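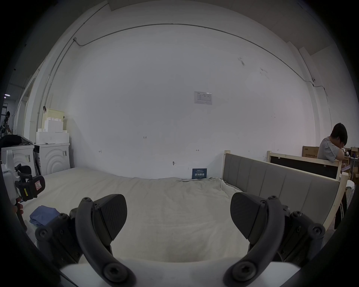
読みもの > 人に会いにいく > 宿と寝床

アイロンをかけないシーツの話をしに、Urkiaへ
01/05/2019

宿に泊まって、朝になっても布団から出たくなかった経験は誰にでもあると思う。私の場合、その記憶のいちばん上にあるのがUrkiaだ。標高439メートルの斜面に建つ、客室が五つだけの小さな宿。料理もおいしいし、窓からの眺めもいい。でも帰り道に思い出していたのは、ずっとシーツのことだった。さらっとして、すこし重くて、足を動かすと布が遅れてついてくる。あれはいったい何だったのか。どうしても聞きたくて、今度は泊まり客としてだけでなく、録音機を鞄に入れて坂道をのぼった。

迎えてくれたご主人は、宿を始めて20年以上になる。挨拶もそこそこに「シーツの話ですよね」と切り出されたので、こちらもうれしくなって、玄関で靴を脱ぎながらもう質問を始めてしまった。

「麻です。亜麻のほう、リネンですね。最初は綿だったんですよ。開業のときは業務用のカタログで選んで、ぴしっと糊のきいた白いのを入れました。宿といえばそういうものだと思っていましたから」

変わったのは三年目の夏。山あいとはいえ蒸す夜があり、常連のお客さんに朝食の席で「背中が暑かった」と言われた。ご主人はその晩、自分の布団で宿のシーツを使ってみたそうだ。

「恥ずかしい話で、それまで自分では一度も寝たことがなかったんです。客室のシーツで。寝てみたら、ああ、これは暑いなと。糊のせいで空気が抜けない感じもして。お客さんはよく三年も黙っていてくれたなあと思いました」

そこから布探しが始まる。問屋を回り、端切れを取り寄せ、枕に巻いて寝る。綿のガーゼ、綿と麻の混紡、しぼのある楊柳。どれも悪くはなかった。ところがある日、取引先の食器店でテーブルクロスに使われていた厚手のリネンに触れて、手が離れなくなった。

「食器を見に行ったのに、ずっと布を触っていたんです。店の人に、これは売り物ですかって聞いたら、いや敷いてあるだけですって。それでも仕入れ先を教えてくれました。それがHeiskanenでした」

Heiskanenは亜麻を中心に扱う織元で、当時は食卓まわりの布が主だったという。ベッド用の幅で織れますか、と手紙を書いた。返事には、織れるけれど最初の一年は硬いですよ、とあった。この「最初の一年は硬い」が、ご主人はたいそう気に入ったらしい。話しながら、湯呑みを置いて身を乗り出してくる。

「普通は売るときに、最初から柔らかいですよと言いたいでしょう。それを、硬いと書いてくる。しかも一年。じゃあ二年目はどうなるんだろうって、もう気になってしょうがないわけです」

結果はどうだったのか。一年目は、本当に硬かった。お客さんから「キャンプみたい」という感想までもらったそうだ（ご主人はこれを褒め言葉として受け取り、いまも人に話している）。二年目の春、洗い上がりを抱えて廊下を歩いていたら、布が腕に沿って垂れた。あ、来た、と思ったという。

「前の日まで板みたいだったのが急に、ということはないはずなんですけどね。毎日触っているとわからないんです。あるとき気がつく。あの日は家族を呼びに行きましたよ。ちょっとこれ触って、って」

私も触らせてもらった。押し入れには年季の違うものが分けて重ねてあって、新しいものと十年選手とでは、同じ織りとはとても思えない。新品は指先にしゃりっと当たる。十年ものは、もう水に近い。手の甲にのせると、自分の体温がすっと広がっていく。これは全員に触ってほしい！　と、取材ノートに大きな字で書いてある。我ながら興奮している。

洗い方についても、たっぷり聞いた。宿の裏手には洗濯場があり、流しと洗濯機が並んでいる。洗剤は少なめ、柔軟剤は使わない。水はGrundskaの沢から引いたもので、夏でも手を入れると声が出るほど冷たい。

「柔軟剤を入れると、たしかにその日は柔らかいんです。でもうちの布は、自分で柔らかくなる途中ですから。横から手を出すと、汗を吸わなくなってしまう。一度やって、後悔しました」

脱水は短く。ここがいちばん大事だと、ご主人は二度言った。まだ水が垂れそうなくらいで機械を止め、二人で端を持ってばさっと振る。水の重みで勝手に皺が伸びるので、竿にかけたら両端を軽く引き、あとは風にまかせる。うちの洗濯機では、いつもしっかり脱水してから「皺だらけだ」と嘆いていた。順番がまるで逆だったわけだ。

そして話は、この取材でいちばん聞きたかったところに入っていく。Urkiaでは、シーツにアイロンをかけない。

「最初の頃はかけていましたよ。麻のアイロンは大仕事でね、湿らせて、高温で、体重をかけて。五部屋ぶんやると昼が終わります。夏は汗だくです。それで、きれいに仕上がって、お客さんが寝ころぶと、一分でくしゃくしゃ」

笑いながら、ご主人は両手で布をつかむしぐさをした。

「ある年の三月に腕を痛めて、しばらくかけられなくなったんです。お断りの紙を部屋に置きました。事情によりアイロンをかけておりません、と。そうしたら、出発のときに『このままがいい』と言う方が何人もいらして。皺があるほうが肌にくっつかなくて涼しい、と言うんです。それから紙も置かなくなりました」

皺のあるシーツは、だらしなく見えはしないか。宿としては勇気のいる判断だったのではと聞くと、少し考えてから、こんなふうに答えてくれた。

「使ったままの皺と、洗って干した皺は、見ればわかります。干した皺は細かくて、向きがばらばらで、立っている。寝たあとの皺は大きくて、寝ていた人のほうへ集まる。慣れた人は一目ですよ。うちに手伝いに来る子には、まずそこを覚えてもらいます」

皺に見分け方があるなんて、考えたこともなかった。翌朝、自分の寝たあとをしげしげと眺めてしまったのは言うまでもない。なるほど、ひだが腰のあたりに向かって集まっている。寝返りの跡をたどるのがおもしろくて、朝食に少し遅れた。

色のことも聞いてみた。Urkiaのシーツは真っ白ではなく、乳を落としたような白だ。漂白を途中で止めてもらっているのだという。

「亜麻はもともと、麦わらみたいな、灰色がかった色なんです。真っ白にするには強く晒さないといけない。布が痩せます。Heiskanenの人と相談して、このへんでやめましょうと決めた色がこれです。洗っているうちに日に当たって、年々少しずつ白くなっていきます。だから古いものほど白い。普通は逆だと思うでしょう」

たしかに押し入れの中で、いちばん白かったのはいちばん古い一枚だった。お日さまで白くなるシーツ。ああ、もう、うらやましい。

宿には、開業からつけている宿帳がある。ご主人は一組ごとに通し番号を振っていて、取材の日の朝に発った家族が3,668番だった。欄外には小さな字で天気と、その日使ったシーツの織り年が書き込まれている。名前や住所よりも、そちらのほうをよく見返すのだそうだ。

「雨が続いた週に厚いのを出して失敗した、とか。霧の日は古いのがいい、とか。だんだんわかってくるんです。お客さんのことを思い出すときも、あの人は新しい硬いのが好きだったな、と布のほうから思い出します。硬いのが好きな方、けっこういらっしゃるんですよ。予約の電話で、若いのでお願いします、なんて言われます」

若いの、という呼び方がいい。ちなみに私は断然、古いの派だ。次からは電話でそう言おうと思う。

破れたらどうするのか。これも楽しい話だった。シーツはまず真ん中が薄くなる。肩と腰の当たるところだ。薄くなったら縦に二つに切り、左右を入れ替えて、もとの端どうしを真ん中で縫い合わせる。すると丈夫だったところが中央に来て、もう数年使える。昔の家ではよくやった繕いだそうで、ご主人はAltalbergの市で隣り合わせた古布の店の人から教わった。

「縫い目が背中に当たらないかと心配でしたが、平らに縫えば気になりません。ただ、お客さんには先に言います。真ん中に線がありますよ、いいですかって。面白がってくださる方にだけ出します」

それも薄くなったら枕カバーに、枕カバーが傷んだら台所の布巾に。最後は窓を拭く布になる。リネンは毛羽が出にくいので、ガラスがよく光るのだと、ご主人は自分の手柄のように窓を指さした。そういえば朝食の部屋の窓は、驚くほど澄んでいた。私はてっきり空気のせいだと思っていたのだ。

家でまねをするなら、何から始めればいいだろう。宿のような広い干し場もないし、冷たい沢の水もない。そう言うと、ご主人は即答だった。

「枕カバーです。一枚だけ。顔が当たるところがいちばんよくわかりますから。それで、半年は文句を言わずに洗う。気に入らなければ布巾にすればいいんです。いい布巾になりますよ」

シーツから入ると、大きいし、値も張るし、最初の硬さに負けてしまう人が多いらしい。枕カバーなら洗面器でも洗えるし、濡れたまま窓辺に吊るしておけば半日で乾く。乾いたら、手のひらで二、三度なでるだけ。畳むときは毎回折り目をずらすこと。同じところで折り続けると、そこから糸が切れてくる。

「いつも四つ折りなら、たまに三つ折りにする。それだけでずいぶん違います。うちは月ごとに変えています。あれ、今月はどっちだっけって、しょっちゅう言い合っていますけど」

冬はどうするのかも気になっていた。麻は夏のもの、という思い込みが私にはあったからだ。ご主人によれば、入った瞬間はひやっとする。これは避けられない。でも五分もすると自分の熱がたまってきて、汗をかいてもこもらないので、夜中に布団を蹴とばさずに済むという。寒がりのお客さんには湯たんぽを先に入れておく。

「冬のほうが好きだという方もいますよ。最初のひやっが、いいんですって。温泉から雪の中に出る、あの感じだと。私は湯たんぽ派です。毎晩入れてます」

話し込んでいるうちに、外は夕方になっていた。ご主人が干し場へ行くというのでついていき、取り込みを手伝わせてもらう。両端を持って向かい合い、せーのでばさっと振る。これがまた気持ちいい！　布が空気をはらんで、顔に草の匂いのする風が来る。二枚目で、もうちょっと腕を下げて、と注意された。三枚目でほめられた。大人になってから、こんなに素直にほめられたのは久しぶりだった。

最後に、これから試してみたい布はありますか、と聞いてみた。ご主人は洗濯ばさみを籠に放りながら、待ってましたという顔をした。

「布団側も全部リネンにしたいんです。いまは敷くほうだけでしょう。掛けるほうもそうしたら、どんな夜になるのか。Heiskanenに見本を頼んであって、来月届くはずなんです。最初は自分で寝ますよ、今度こそ」

帰宅してすぐ、枕カバーを一枚注文した。届いたものは、話のとおりに硬い。頬に当たるとしゃりしゃりいう。いま洗うのは四回目で、折り目は前回と変えてある。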